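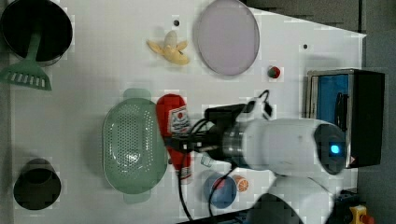
I take care of the pretend-food bin for a toy lending shelf at our neighborhood center, and I need a washing routine for stuffed and felt pieces. They come back sticky, and in April we had several go musty after I put them away too soon. Right now I spot clean with dish soap and a toothbrush, which takes forever and leaves rings on some of the fabrics. Most of the bin is pale colors that I'm not too worried about. The red things with white on them are another matter, such as the ketchup bottle with the white label, and I would hate to turn a label pink. Most of the care tags were cut off before the pieces got to us.

Can I put these in a washing machine? If so, what temperature, and how do I get the stuffing dry all the way through? We have a front loader at the center and no dryer I would trust on low. I also have a bottle of Zonel detergent that somebody donated, and I don't know if it's too strong.

Perla Cervantes

---

**Skorkell**
Posts: 447

Yes, you can machine wash most of them, but test for bleeding first. Wet a white cotton rag with cold water and a drop of your detergent, press it on the back or bottom of the toy, and hold it there for a minute. If any color comes off on the rag, that piece gets surface cleaned only. Reds and dark blues are the usual offenders.

If it passes:

- Put it in a zippered mesh bag or a pillowcase tied shut. Keep reds in their own load.
- Cold water, the shortest gentle cycle. Mine runs 28 minutes.
- Half the detergent you would use for clothes. I haven't used Zonel, so go by the bottle. If it lists bleach or "oxygen" anything, save it for towels.
- No fabric softener. It leaves a coating and dirt sticks to it.
- Add a second rinse if your machine has one.

Check the fiber too. Polyester and acrylic felt do fine in cold water. Wool felt will shrink and get thick, and there is no undoing it. If you can't tell which one you have, treat it as wool and stay with the rag and toothbrush.
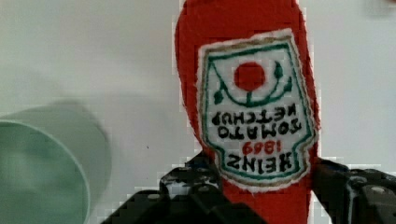
Drying is where the musty smell comes from. Roll each piece in a dry towel and press hard with your knee. Don't wring it, or the stuffing will bunch up at one end. Then set everything on a mesh rack with a fan blowing across it and turn the pieces every few hours. Thick ones can need two days. The outside will feel dry long before the middle does, so squeeze it and hold it against your cheek. If it feels cool, leave it on the rack.

For the rings, you're probably wetting one small spot and stopping. Wipe the whole panel out to the seams with a barely damp cloth and the edge of the ring should go away.

---

**bañuelos_fandlow**

I just throw all of ours in on warm with the bibs and it's been fine. One carrot came out lumpy.

---

**Perla Cervantes**

Thank you both. I did the rag test on a tomato slice and got pink, so that one is surface only. The pale pieces are going in on cold tonight. Skorkell, does the rag test need to be redone after every wash or only the first time?

**Skorkell**

I do it the first two times. If the rag is clean both times I stop checking.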